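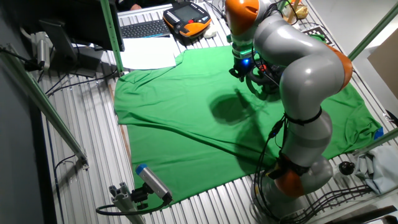
The first thing Noémie Turcotte does when I get to her apartment is hand me a peeler and point at a sack of parsnips. I had my recorder out and everything! But that's how she likes to talk, she says, with something going on in the sink, so most of this interview was done over a colander and you can hear the tap running on the tape.

If you live anywhere near Ginden you've probably eaten her soup. For the last few winters she has run the soup night at the old Arellano bakery, one pot, one price, one long table, and when the pot is empty you go home. The night I went there were 49 of us on benches made for a lot fewer, and I ended up sharing a corner with a retired bus driver and his grandson, who didn't like leeks and said so loudly.

"He's been coming since he was four," Noémie told me. "He has never liked leeks. He eats the bread and then he eats his grandfather's bread."

She didn't train as a cook. She kept the books for a flooring company called Tilodeck for years and made soup at home like anybody does, from whatever was going soft in the drawer. Then she took a pot to a neighbor who'd had surgery, and the neighbor's sister asked for some, and pretty soon she was filling jars every weekend.

"I was spending my whole paycheck on carrots," she said. "My mother told me, either charge for it or stop. I couldn't stop, so I had to learn how to charge, and I was terrible at that. I kept giving people their money back."

I asked her what goes wrong in most home soup, thinking she'd say salt. (I always say salt.) She put the knife down for this one.

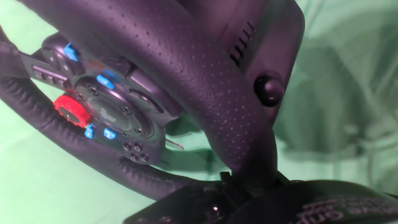
"Onions," she said. "People give them five minutes. They want to get to the good part. I cook mine for 33 minutes on low before anything else goes in, and yes, I set a timer, and yes, it's 33, because one time I forgot about them for that long and it was the best pot I'd made all year."

She's just as firm on stock. She makes it from peels, chicken backs and the rinds off whatever cheese she can get from the Plerberg dairy, and she won't let it boil. She got up twice while we were talking to turn the burner down by a hair. I couldn't see any difference, but she could hear one, apparently.

Beans are where she softens up a bit. I confessed that I use canned and waited for the lecture.

"Canned is fine! Rinse them and put them in late," she said. "I'm not going to stand in your kitchen. Soak them if you remember, and if you don't remember, open the can and have your supper."

We got onto money again, and I was surprised how open she was. The bakery lets her have the room for the cost of the gas. She keeps a blue notebook with every night written down, the weather, the soup, how many bowls, what was left. She flipped through it for me with wet fingers. Last season came to 2,102 bowls, and the worst night of all was a cold beet soup she tried in April.

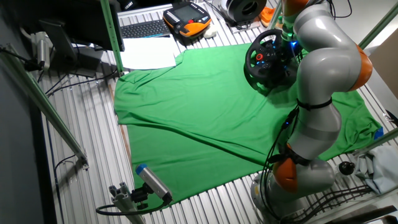 "It was snowing," she said. "Who serves cold soup in the snow? I had this idea that it would feel like spring. I took most of it home and I was pink until the next week."

She's been asked to open a real place more than once, with a sign and a lunch menu – she has said no each time. A lunch menu means sandwiches, and sandwiches mean somebody slicing tomatoes at six in the morning, and she'd like to be asleep then. What she does want is a second pot. The one she has holds 77 bowls if she's careful with the ladle, and on a bad night people get turned away at the door, which she hates.

"I can see them through the window," she said. "They come all the way in their boots and I have to shake my head at them through the glass. I feel awful. Then I go back and stir."

By then the parsnips were done and she'd started on a heel of bread, tearing it up to fry in butter. I asked what she eats when she's alone and she laughed so hard she had to sit down.

"Toast," she said. "With mustard on it. Don't print that."

I asked again on my way out, with my coat on and a jar of parsnip soup under my arm, and she said fine, go ahead, print it.

Last updated: January 12, 2019

Recent posts
The bread that comes with the soup
A slow walk through the Ginden winter market
Three ways to use up a cheese rind
Readers write in: your worst dinner party

Get new interviews by email. Enter your address to sign up for our newsletter. You can unsubscribe at any time.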